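The Prusent open day in August drew more people than the parking lot could hold, and by the time I found Sinan Polat he had been talking since 9 a.m. and was down to the last of his voice. He waved me over anyway (he is that kind of host) and found me a stool beside the folding station.

Polat spent 5 years repairing commercial dryers before he came to Prusent, and he still talks about cloth the way a baker talks about dough. "A box stays a box when you pick it up," he told me. "A shirt turns into something else every time you touch it. You have to be patient with it, and patience is hard to program!" 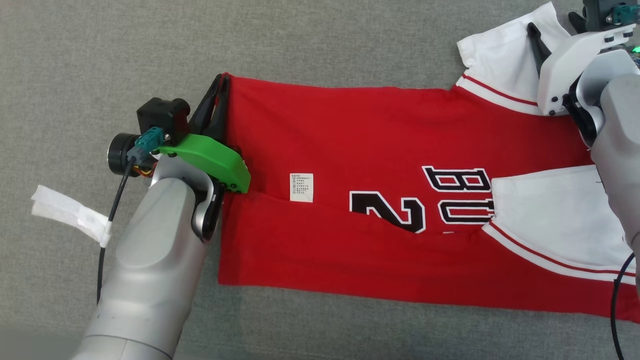
*Plarkivex, issue 40*

The red basketball jersey was his pick for the afternoon. Two arms were at work on it, one gripper pinching the cloth at the left and the other over by a white sleeve, and I must say I leaned in closer than I should have. Polat likes sportswear for visitors because everyone has wrestled with it at home. "The fabric slides, and then you have big letters on it that may bend differently from the rest," he said. "My mother can fold one in the time it takes me to describe the problem."

I asked how much practice the arms had been given, and he pulled a notebook out of his back pocket and read from it with some pride: 1349 attempts on tops of one sort or another, of which he was happy with 803. "The others taught us plenty, so I keep those too."

We wandered off for coffee after that, past the Wuser sorting line, and he told me what he'd like to try next. Fitted sheets, naturally. "Ask me again next summer," he said, laughing, and went back to his visitors.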